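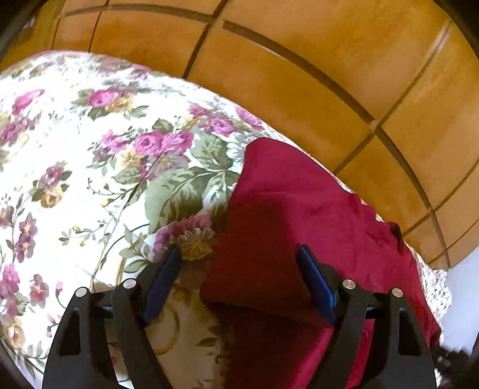 O que há dentro do conjunto de dados Trilhas de Solum? São 222 relatos de visitantes e guias sobre percursos a pé, hospedagem familiar e passeios de canoa na região de Solum, transcritos, revistos e organizados numa tabela única.

Imprimir | Enviar por e-mail

# Trilhas de Solum – ficha dos dados

Quando começámos a juntar estes relatos, a ideia era só ter à mão um caderno para os guias novos, que chegavam cheios de vontade e sem saber em que curva do rio se para para almoçar. O caderno foi engordando (quem já pôs um guia a falar de pássaros sabe como é!) e acabou por virar esta tabela, que partilhamos com muito gosto.

## Origem

As conversas foram gravadas por Lamisi Agbeko e Kwaku Gyamfi nas casas de hóspedes de Dogbe e no cais de Kidetti, quase sempre ao fim da tarde, quando os grupos regressam. Cada conversa dura uns 16 minutos. A transcrição e a tradução para português são de Sebastião Bittencourt, que manteve as expressões locais entre parênteses retos.

## Campos

- `id`: número do relato
- `local`: Dogbe, Kidetti ou Solum
- `papel`: guia, anfitrião ou visitante
- `atividade`: caminhada, canoa, hospedagem, cozinha
- `texto`: relato revisto, com um máximo de 500 palavras
- `epoca`: seca ou chuvas

O campo `epoca` está vazio em 50 relatos, quase todos de visitantes que falavam de várias viagens ao mesmo tempo. Preferimos deixar assim – adivinhar daria mais trabalho e menos confiança.

## Limites

Os guias de canoa falam muito mais do que os anfitriões, e isso nota-se. Também há poucos relatos da época das chuvas, porque a estrada de Kidetti fecha com frequência. Os preços citados são os que as pessoas recordavam e não servem para planear uma viagem.

## Uso e contacto

Pode usar os textos em aulas, guias impressos e estudos, citando "Trilhas de Solum". Para uso comercial, escreva antes a Abdul-Rahman Aryee, da cooperativa Prandeck, que responde devagar mas responde sempre. Correções de nomes de lugares são muito bem-vindas, sobretudo os das quedas de água, que mudam de uma margem para a outra.

Última revisão: 17 de setembro de 2025

Relacionados
- Glossário de termos do rio
- Kheri Kombo: vinte perguntas a um guia de canoa
- Calendário das caminhadas de Dogbe

Este site utiliza cookies para melhorar a sua visita. Aceitar | Saber mais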